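The Letter for Mr. Arnell

Adoración Benítez had carried the letter in her coat since January, and now it was the middle of spring and the coat was too warm.
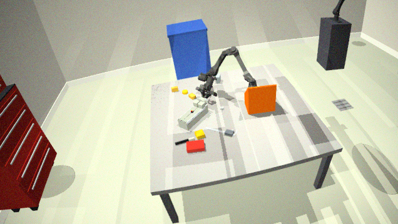
She was not a person who forgets things. She paid the rent on the first day of the month, she returned books to the library before they were due, and she wrote to her sister every second week, also when there was no news. But the letter was a different matter. It was addressed to Mr. Arnell, who had lived in the apartment above her, and Mr. Arnell had moved away in the winter without telling anybody where.

The mailman put it into her box by mistake. She found it between the electric bill and a paper from the Brostico supermarket with prices for oranges. The envelope was long and pale, and the handwriting on it was the kind that old people have when they were beaten at school for writing badly. On the back was a return address, a street in Lovness, but the rain had come into the box and the number of the house was gone.

At first she thought that she would give it back to the mailman. The next morning she waited at the door, but he came late and she had to go to work. The morning after, she slept too long. Then it was a week, and after one week it is already a little shameful to give back a letter, because the mailman could ask where it had been.

So it stayed in the coat.

She worked at a shop that repaired clocks and watches. The owner was Simão Mendes, a wide man with small and very exact hands. He spoke to her in Portuguese and she answered in Spanish, and for the customers both of them used English. In eleven years they had misunderstood each other only once in a serious way, about a vacation.

"You have a stone in your pocket," Simão told her one afternoon. He was looking into the back of a wall clock and did not turn his head.

"What stone?"

"I don't know. You put your hand there all the time. My mother did this when she had a bill she could not pay."

She took out the letter and laid it beside his tools. The corners had become soft. He wiped his fingers on his apron before he touched it, and she liked him for that.

"Arnell," he read. "The one with the piano?"

"The one with the piano."

For years she had heard Mr. Arnell through the ceiling. He played in the evenings, always the same piece, and always he stopped at the same place, a little before the end. She did not know the name of it. Sometimes she lay on the sofa and waited for the place to come, and when he stopped she finished it herself in her head, with notes that were surely wrong. When they met on the stairs they said good morning and talked about the heating. She had never asked him about the piano. It would have been the same as telling him that it was loud.

"Lovness is not far," said Simão. "There is a bus."

"It has no number. I can't knock at a whole street."

"How long is the street?"

She did not know how long the street was. He gave her back the letter and bent again over the clock, and they did not speak about it until closing time, when he said that he would not need her the next day.

"You have three clocks to finish," she said.

"They have waited for me. They can wait for me more."

It cost her 3 dollars to go to Lovness, and the bus was almost empty. She sat on the side without sun. The road went along a river and then away from it, and there were fields with water standing in them. She held the letter on her knees, and now that she was bringing it somewhere it looked to her very thin.

The street was short. It began at a church and ended at a fence, and behind the fence there were goats. At the first house a boy told her that his parents were not home. At the second a woman in gardening gloves looked at the handwriting for a long time.

"That's Vallejo," she said. "The music teacher. She wrote on my daughter's notebooks just like that. The green door."

Mrs. Vallejo opened the green door before Adoración had knocked. She was very old and stood very straight, and she looked first at the envelope and only after that at the woman who was holding it.

"So he did not get it," she said.

"No. I am sorry. It came to me. I should have brought it in the winter."

She had prepared more sentences on the bus, about the mailman and the rain and the work, but they had all left her. Mrs. Vallejo took the letter and turned it over twice.

"I thought that he was angry," she said. "I thought, well, he has read it and he is angry, and he has a right to be. Come in. You have a warm coat for this weather."

The kitchen smelled of coffee. There was a piano in the next room, with the lid closed and a sewing basket on it. Adoración sat down where she was told. She wanted to ask what was in the letter, and she also wanted very much not to be told.

"Do you know where he went?" she asked.

"To his son, by the sea. He sent me a card for my birthday with only his name on it. I didn't answer. I was waiting for him to answer first." Mrs. Vallejo put down two cups. "We are two old donkeys."

"He played every evening," said Adoración. "One piece. He never finished it."

The old woman did not move for a moment. Then she asked how it went, and Adoración, who did not sing even in church, and who had never in her life hummed in front of a stranger, hummed it. She hummed it up to the place, and there she stopped.

Mrs. Vallejo went into the next room. She took the sewing basket off the piano and put it on the floor. She played slowly and with mistakes, from somewhere in the middle, and she came to the place and went on past it. The end was short. It went down where Adoración had always made it go up.

The last bus left at six. On the way home she had the coat over her arm, and in the pocket was a new envelope with a street by the sea written on it in the same hard, careful letters. She got off one stop early, at the post office, and found it closed, and stood some time in front of the yellow box beside the door, reading the hours of collection.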